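Lurkon Countertop Dishwasher: Set-up Guide
Section 2. First Fill and Loading
3 min read

Complete Section 1 (placement and drain hose) before you start. The steps below apply to model 311 and use the hand-fill tank. If you connect the machine to a faucet, go to Section 4.

1. Open the door and take out the packing foam, the basket and the rack.
2. Turn the lower filter to the left and lift it out. Rinse it, put it back, and turn it to the right until it clicks.
3. Switch on the power. The tank light blinks.
4. Pour cold water into the tank opening until the machine beeps twice.

CAUTION: Do not pour water into the vent at the back.

5. Run one empty cycle without detergent, then let the machine drain.
6. Scrape plates before loading. Large scraps clog the filter.
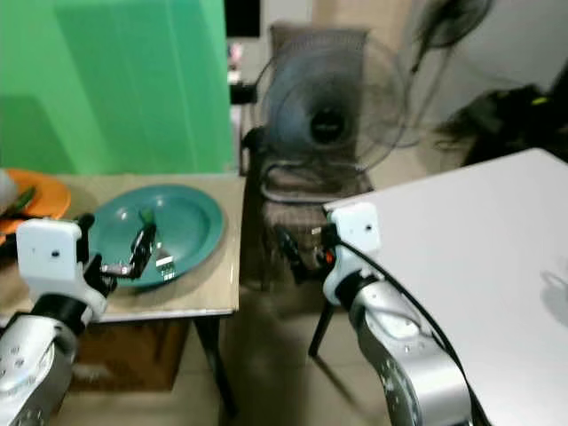
Do plates have to be rinsed under the faucet first?
Scraping is enough for most meals. Rinse only if food has dried on for more than a day or the dishes held rice or oatmeal.

7. Slide the rack in and load plates facing the spray arm. Leave one empty slot between deep plates.
8. Put flatware in the basket, mixing forks and spoons so they do not nest. Place sharp knives flat on the rack.
9. Spin the spray arm by hand. If it touches anything, move that item.

NOTE: Check the maker's mark on plastic plates and on flatware with colored handles. Wash items by hand if they are not marked dishwasher safe.

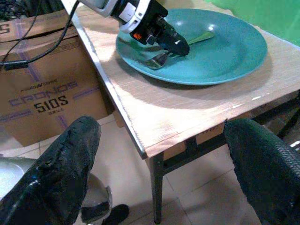
Fig. 2. Plate and fork.

10. Add one level scoop of powder to the detergent cup and close the lid. Do not use dish soap.
11. Close the door, select Normal, and press Start.

CAUTION: Steam may escape when the door is opened at the end of a cycle. Wait until the display goes dark.

Replacement filters and baskets are sold by Hernard. Have the model number ready when you order.

Lurkon, Rellville. Revised March 2022.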